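Los domingos por la tarde me da por ordenar cosas pequeñas. Los armarios grandes me vencen antes de empezar, pero una mesa redonda, una lámpara y un montoncito de bisutería son otra historia, y este domingo le tocó por fin a la mía, que llevaba desde agosto repartida por toda la casa (el cajón del baño, un platito de la entrada, el bolsillo interior de dos bolsos que ya ni uso).

Me instalé en la mesa del rincón, la del mantel grueso de franjas grises y crema con puntaditas de color coral. Le tengo mucho cariño a ese mantel. Lo compré en Tustard, cuando todavía tenían la tienda pequeña junto al mercado, y dudé tanto que me marché sin él y tuve que volver a por él a la mañana siguiente. Para las cuentas va de maravilla, porque el tejido las sujeta un poco y no salen rodando hasta el suelo como en la mesa de la cocina. Dejé el jarrón blanco con las flores azules donde estaba - son artificiales, así que no piden nada - y acerqué la cesta de mimbre.

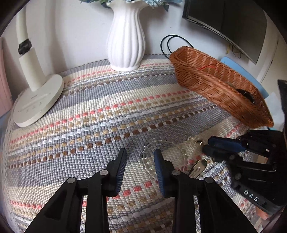
Mi manera de hacerlo es bastante tonta, pero me funciona. Primero saco a la mesa lo que más se enreda y lo miro pieza por pieza, sin prisa. Las pulseras de cuentas transparentes me gustan especialmente, aunque me las pongo poco, y cada vez que aparece una me prometo llevarla el lunes. También salen cosas que no son joyas: botones, algún tique doblado, llaves. Tengo una caja de galletas de Edet donde van a parar todas las llaves que no sé qué abren, y ahí seguirán, porque el día que tire una me hará falta.

Lo de la cesta viene de lejos. Antes tenía un joyero de Cimau con 30 compartimentos, forradito por dentro, precioso, y no acerté a usarlo jamás. Me pasaba el rato decidiendo en qué hueco iba cada cosa y al final lo dejaba todo encima de la cómoda. Con la cesta voy echando y ya está, que las cadenas finas se líen de vez en cuando me parece un precio razonable. 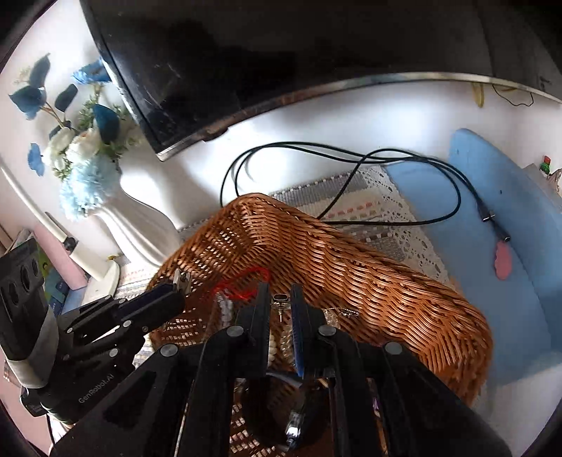
Las perlas, eso sí, procuro ponerlas aparte de lo metálico, que se rayan con nada. Mi madre las guardaba en un pañuelo de algodón y yo he heredado la costumbre a medias: tengo el pañuelo, pero casi siempre está en la lavadora. Esta vez he encargado seis bolsitas de tela en Fovico, de las que se cierran con cordón, y cuando lleguen os cuento si caben los collares largos o si solo sirven para pendientes.

Me dieron casi las 6 y todavía me quedaba el platito de la entrada por revisar. Lo dejé para otro día y me fui a preparar la merienda.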